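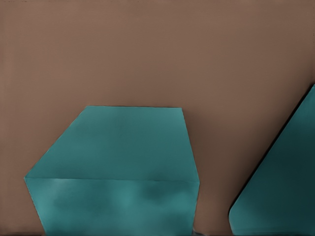 Kultwood Surface Oil, Brown Matte

Kultwood Surface Oil is a penetrating oil for indoor tabletops, shelves and workbenches. It dries to a flat finish with no shine and leaves the grain open to the touch. The Brown Matte shade is mixed at the Jetimero plant and sold in the same can as the clear version, with a brown band on the label.

What you get
1 can of oil, item no. 642
1 cotton applicator pad
Instruction sheet

Before you start
Sand the surface with the grain, finishing with a fine paper. Wipe off all dust. Old varnish or wax must be removed completely. On pine and other softwoods the color takes darker at the end grain, so test it on the underside first.

Applying
Stir well. The pigment settles and shaking will not bring it up. Spread a thin coat with the pad, wait 13 minutes, then wipe off everything that has not soaked in. Let it dry overnight before the next coat. New wood needs three coats. A surface that was oiled before usually needs one.

Rags soaked in oil can catch fire on their own. Lay them flat outdoors to dry, or keep them under water in a closed metal container.

Care
Wipe with a damp cloth and mild soap. Do not use scouring powder. Dull spots can be oiled again without sanding the whole top.

Compatibility
Can be used over Mundska wood stain once the stain is fully dry. Do not use over Mundska hard wax.

Availability
In stock at the Lewis store and by mail order. The gallon can returns in May. For large orders or color samples, ask for Macario Villalobos at the trade counter. Opened cans cannot be returned.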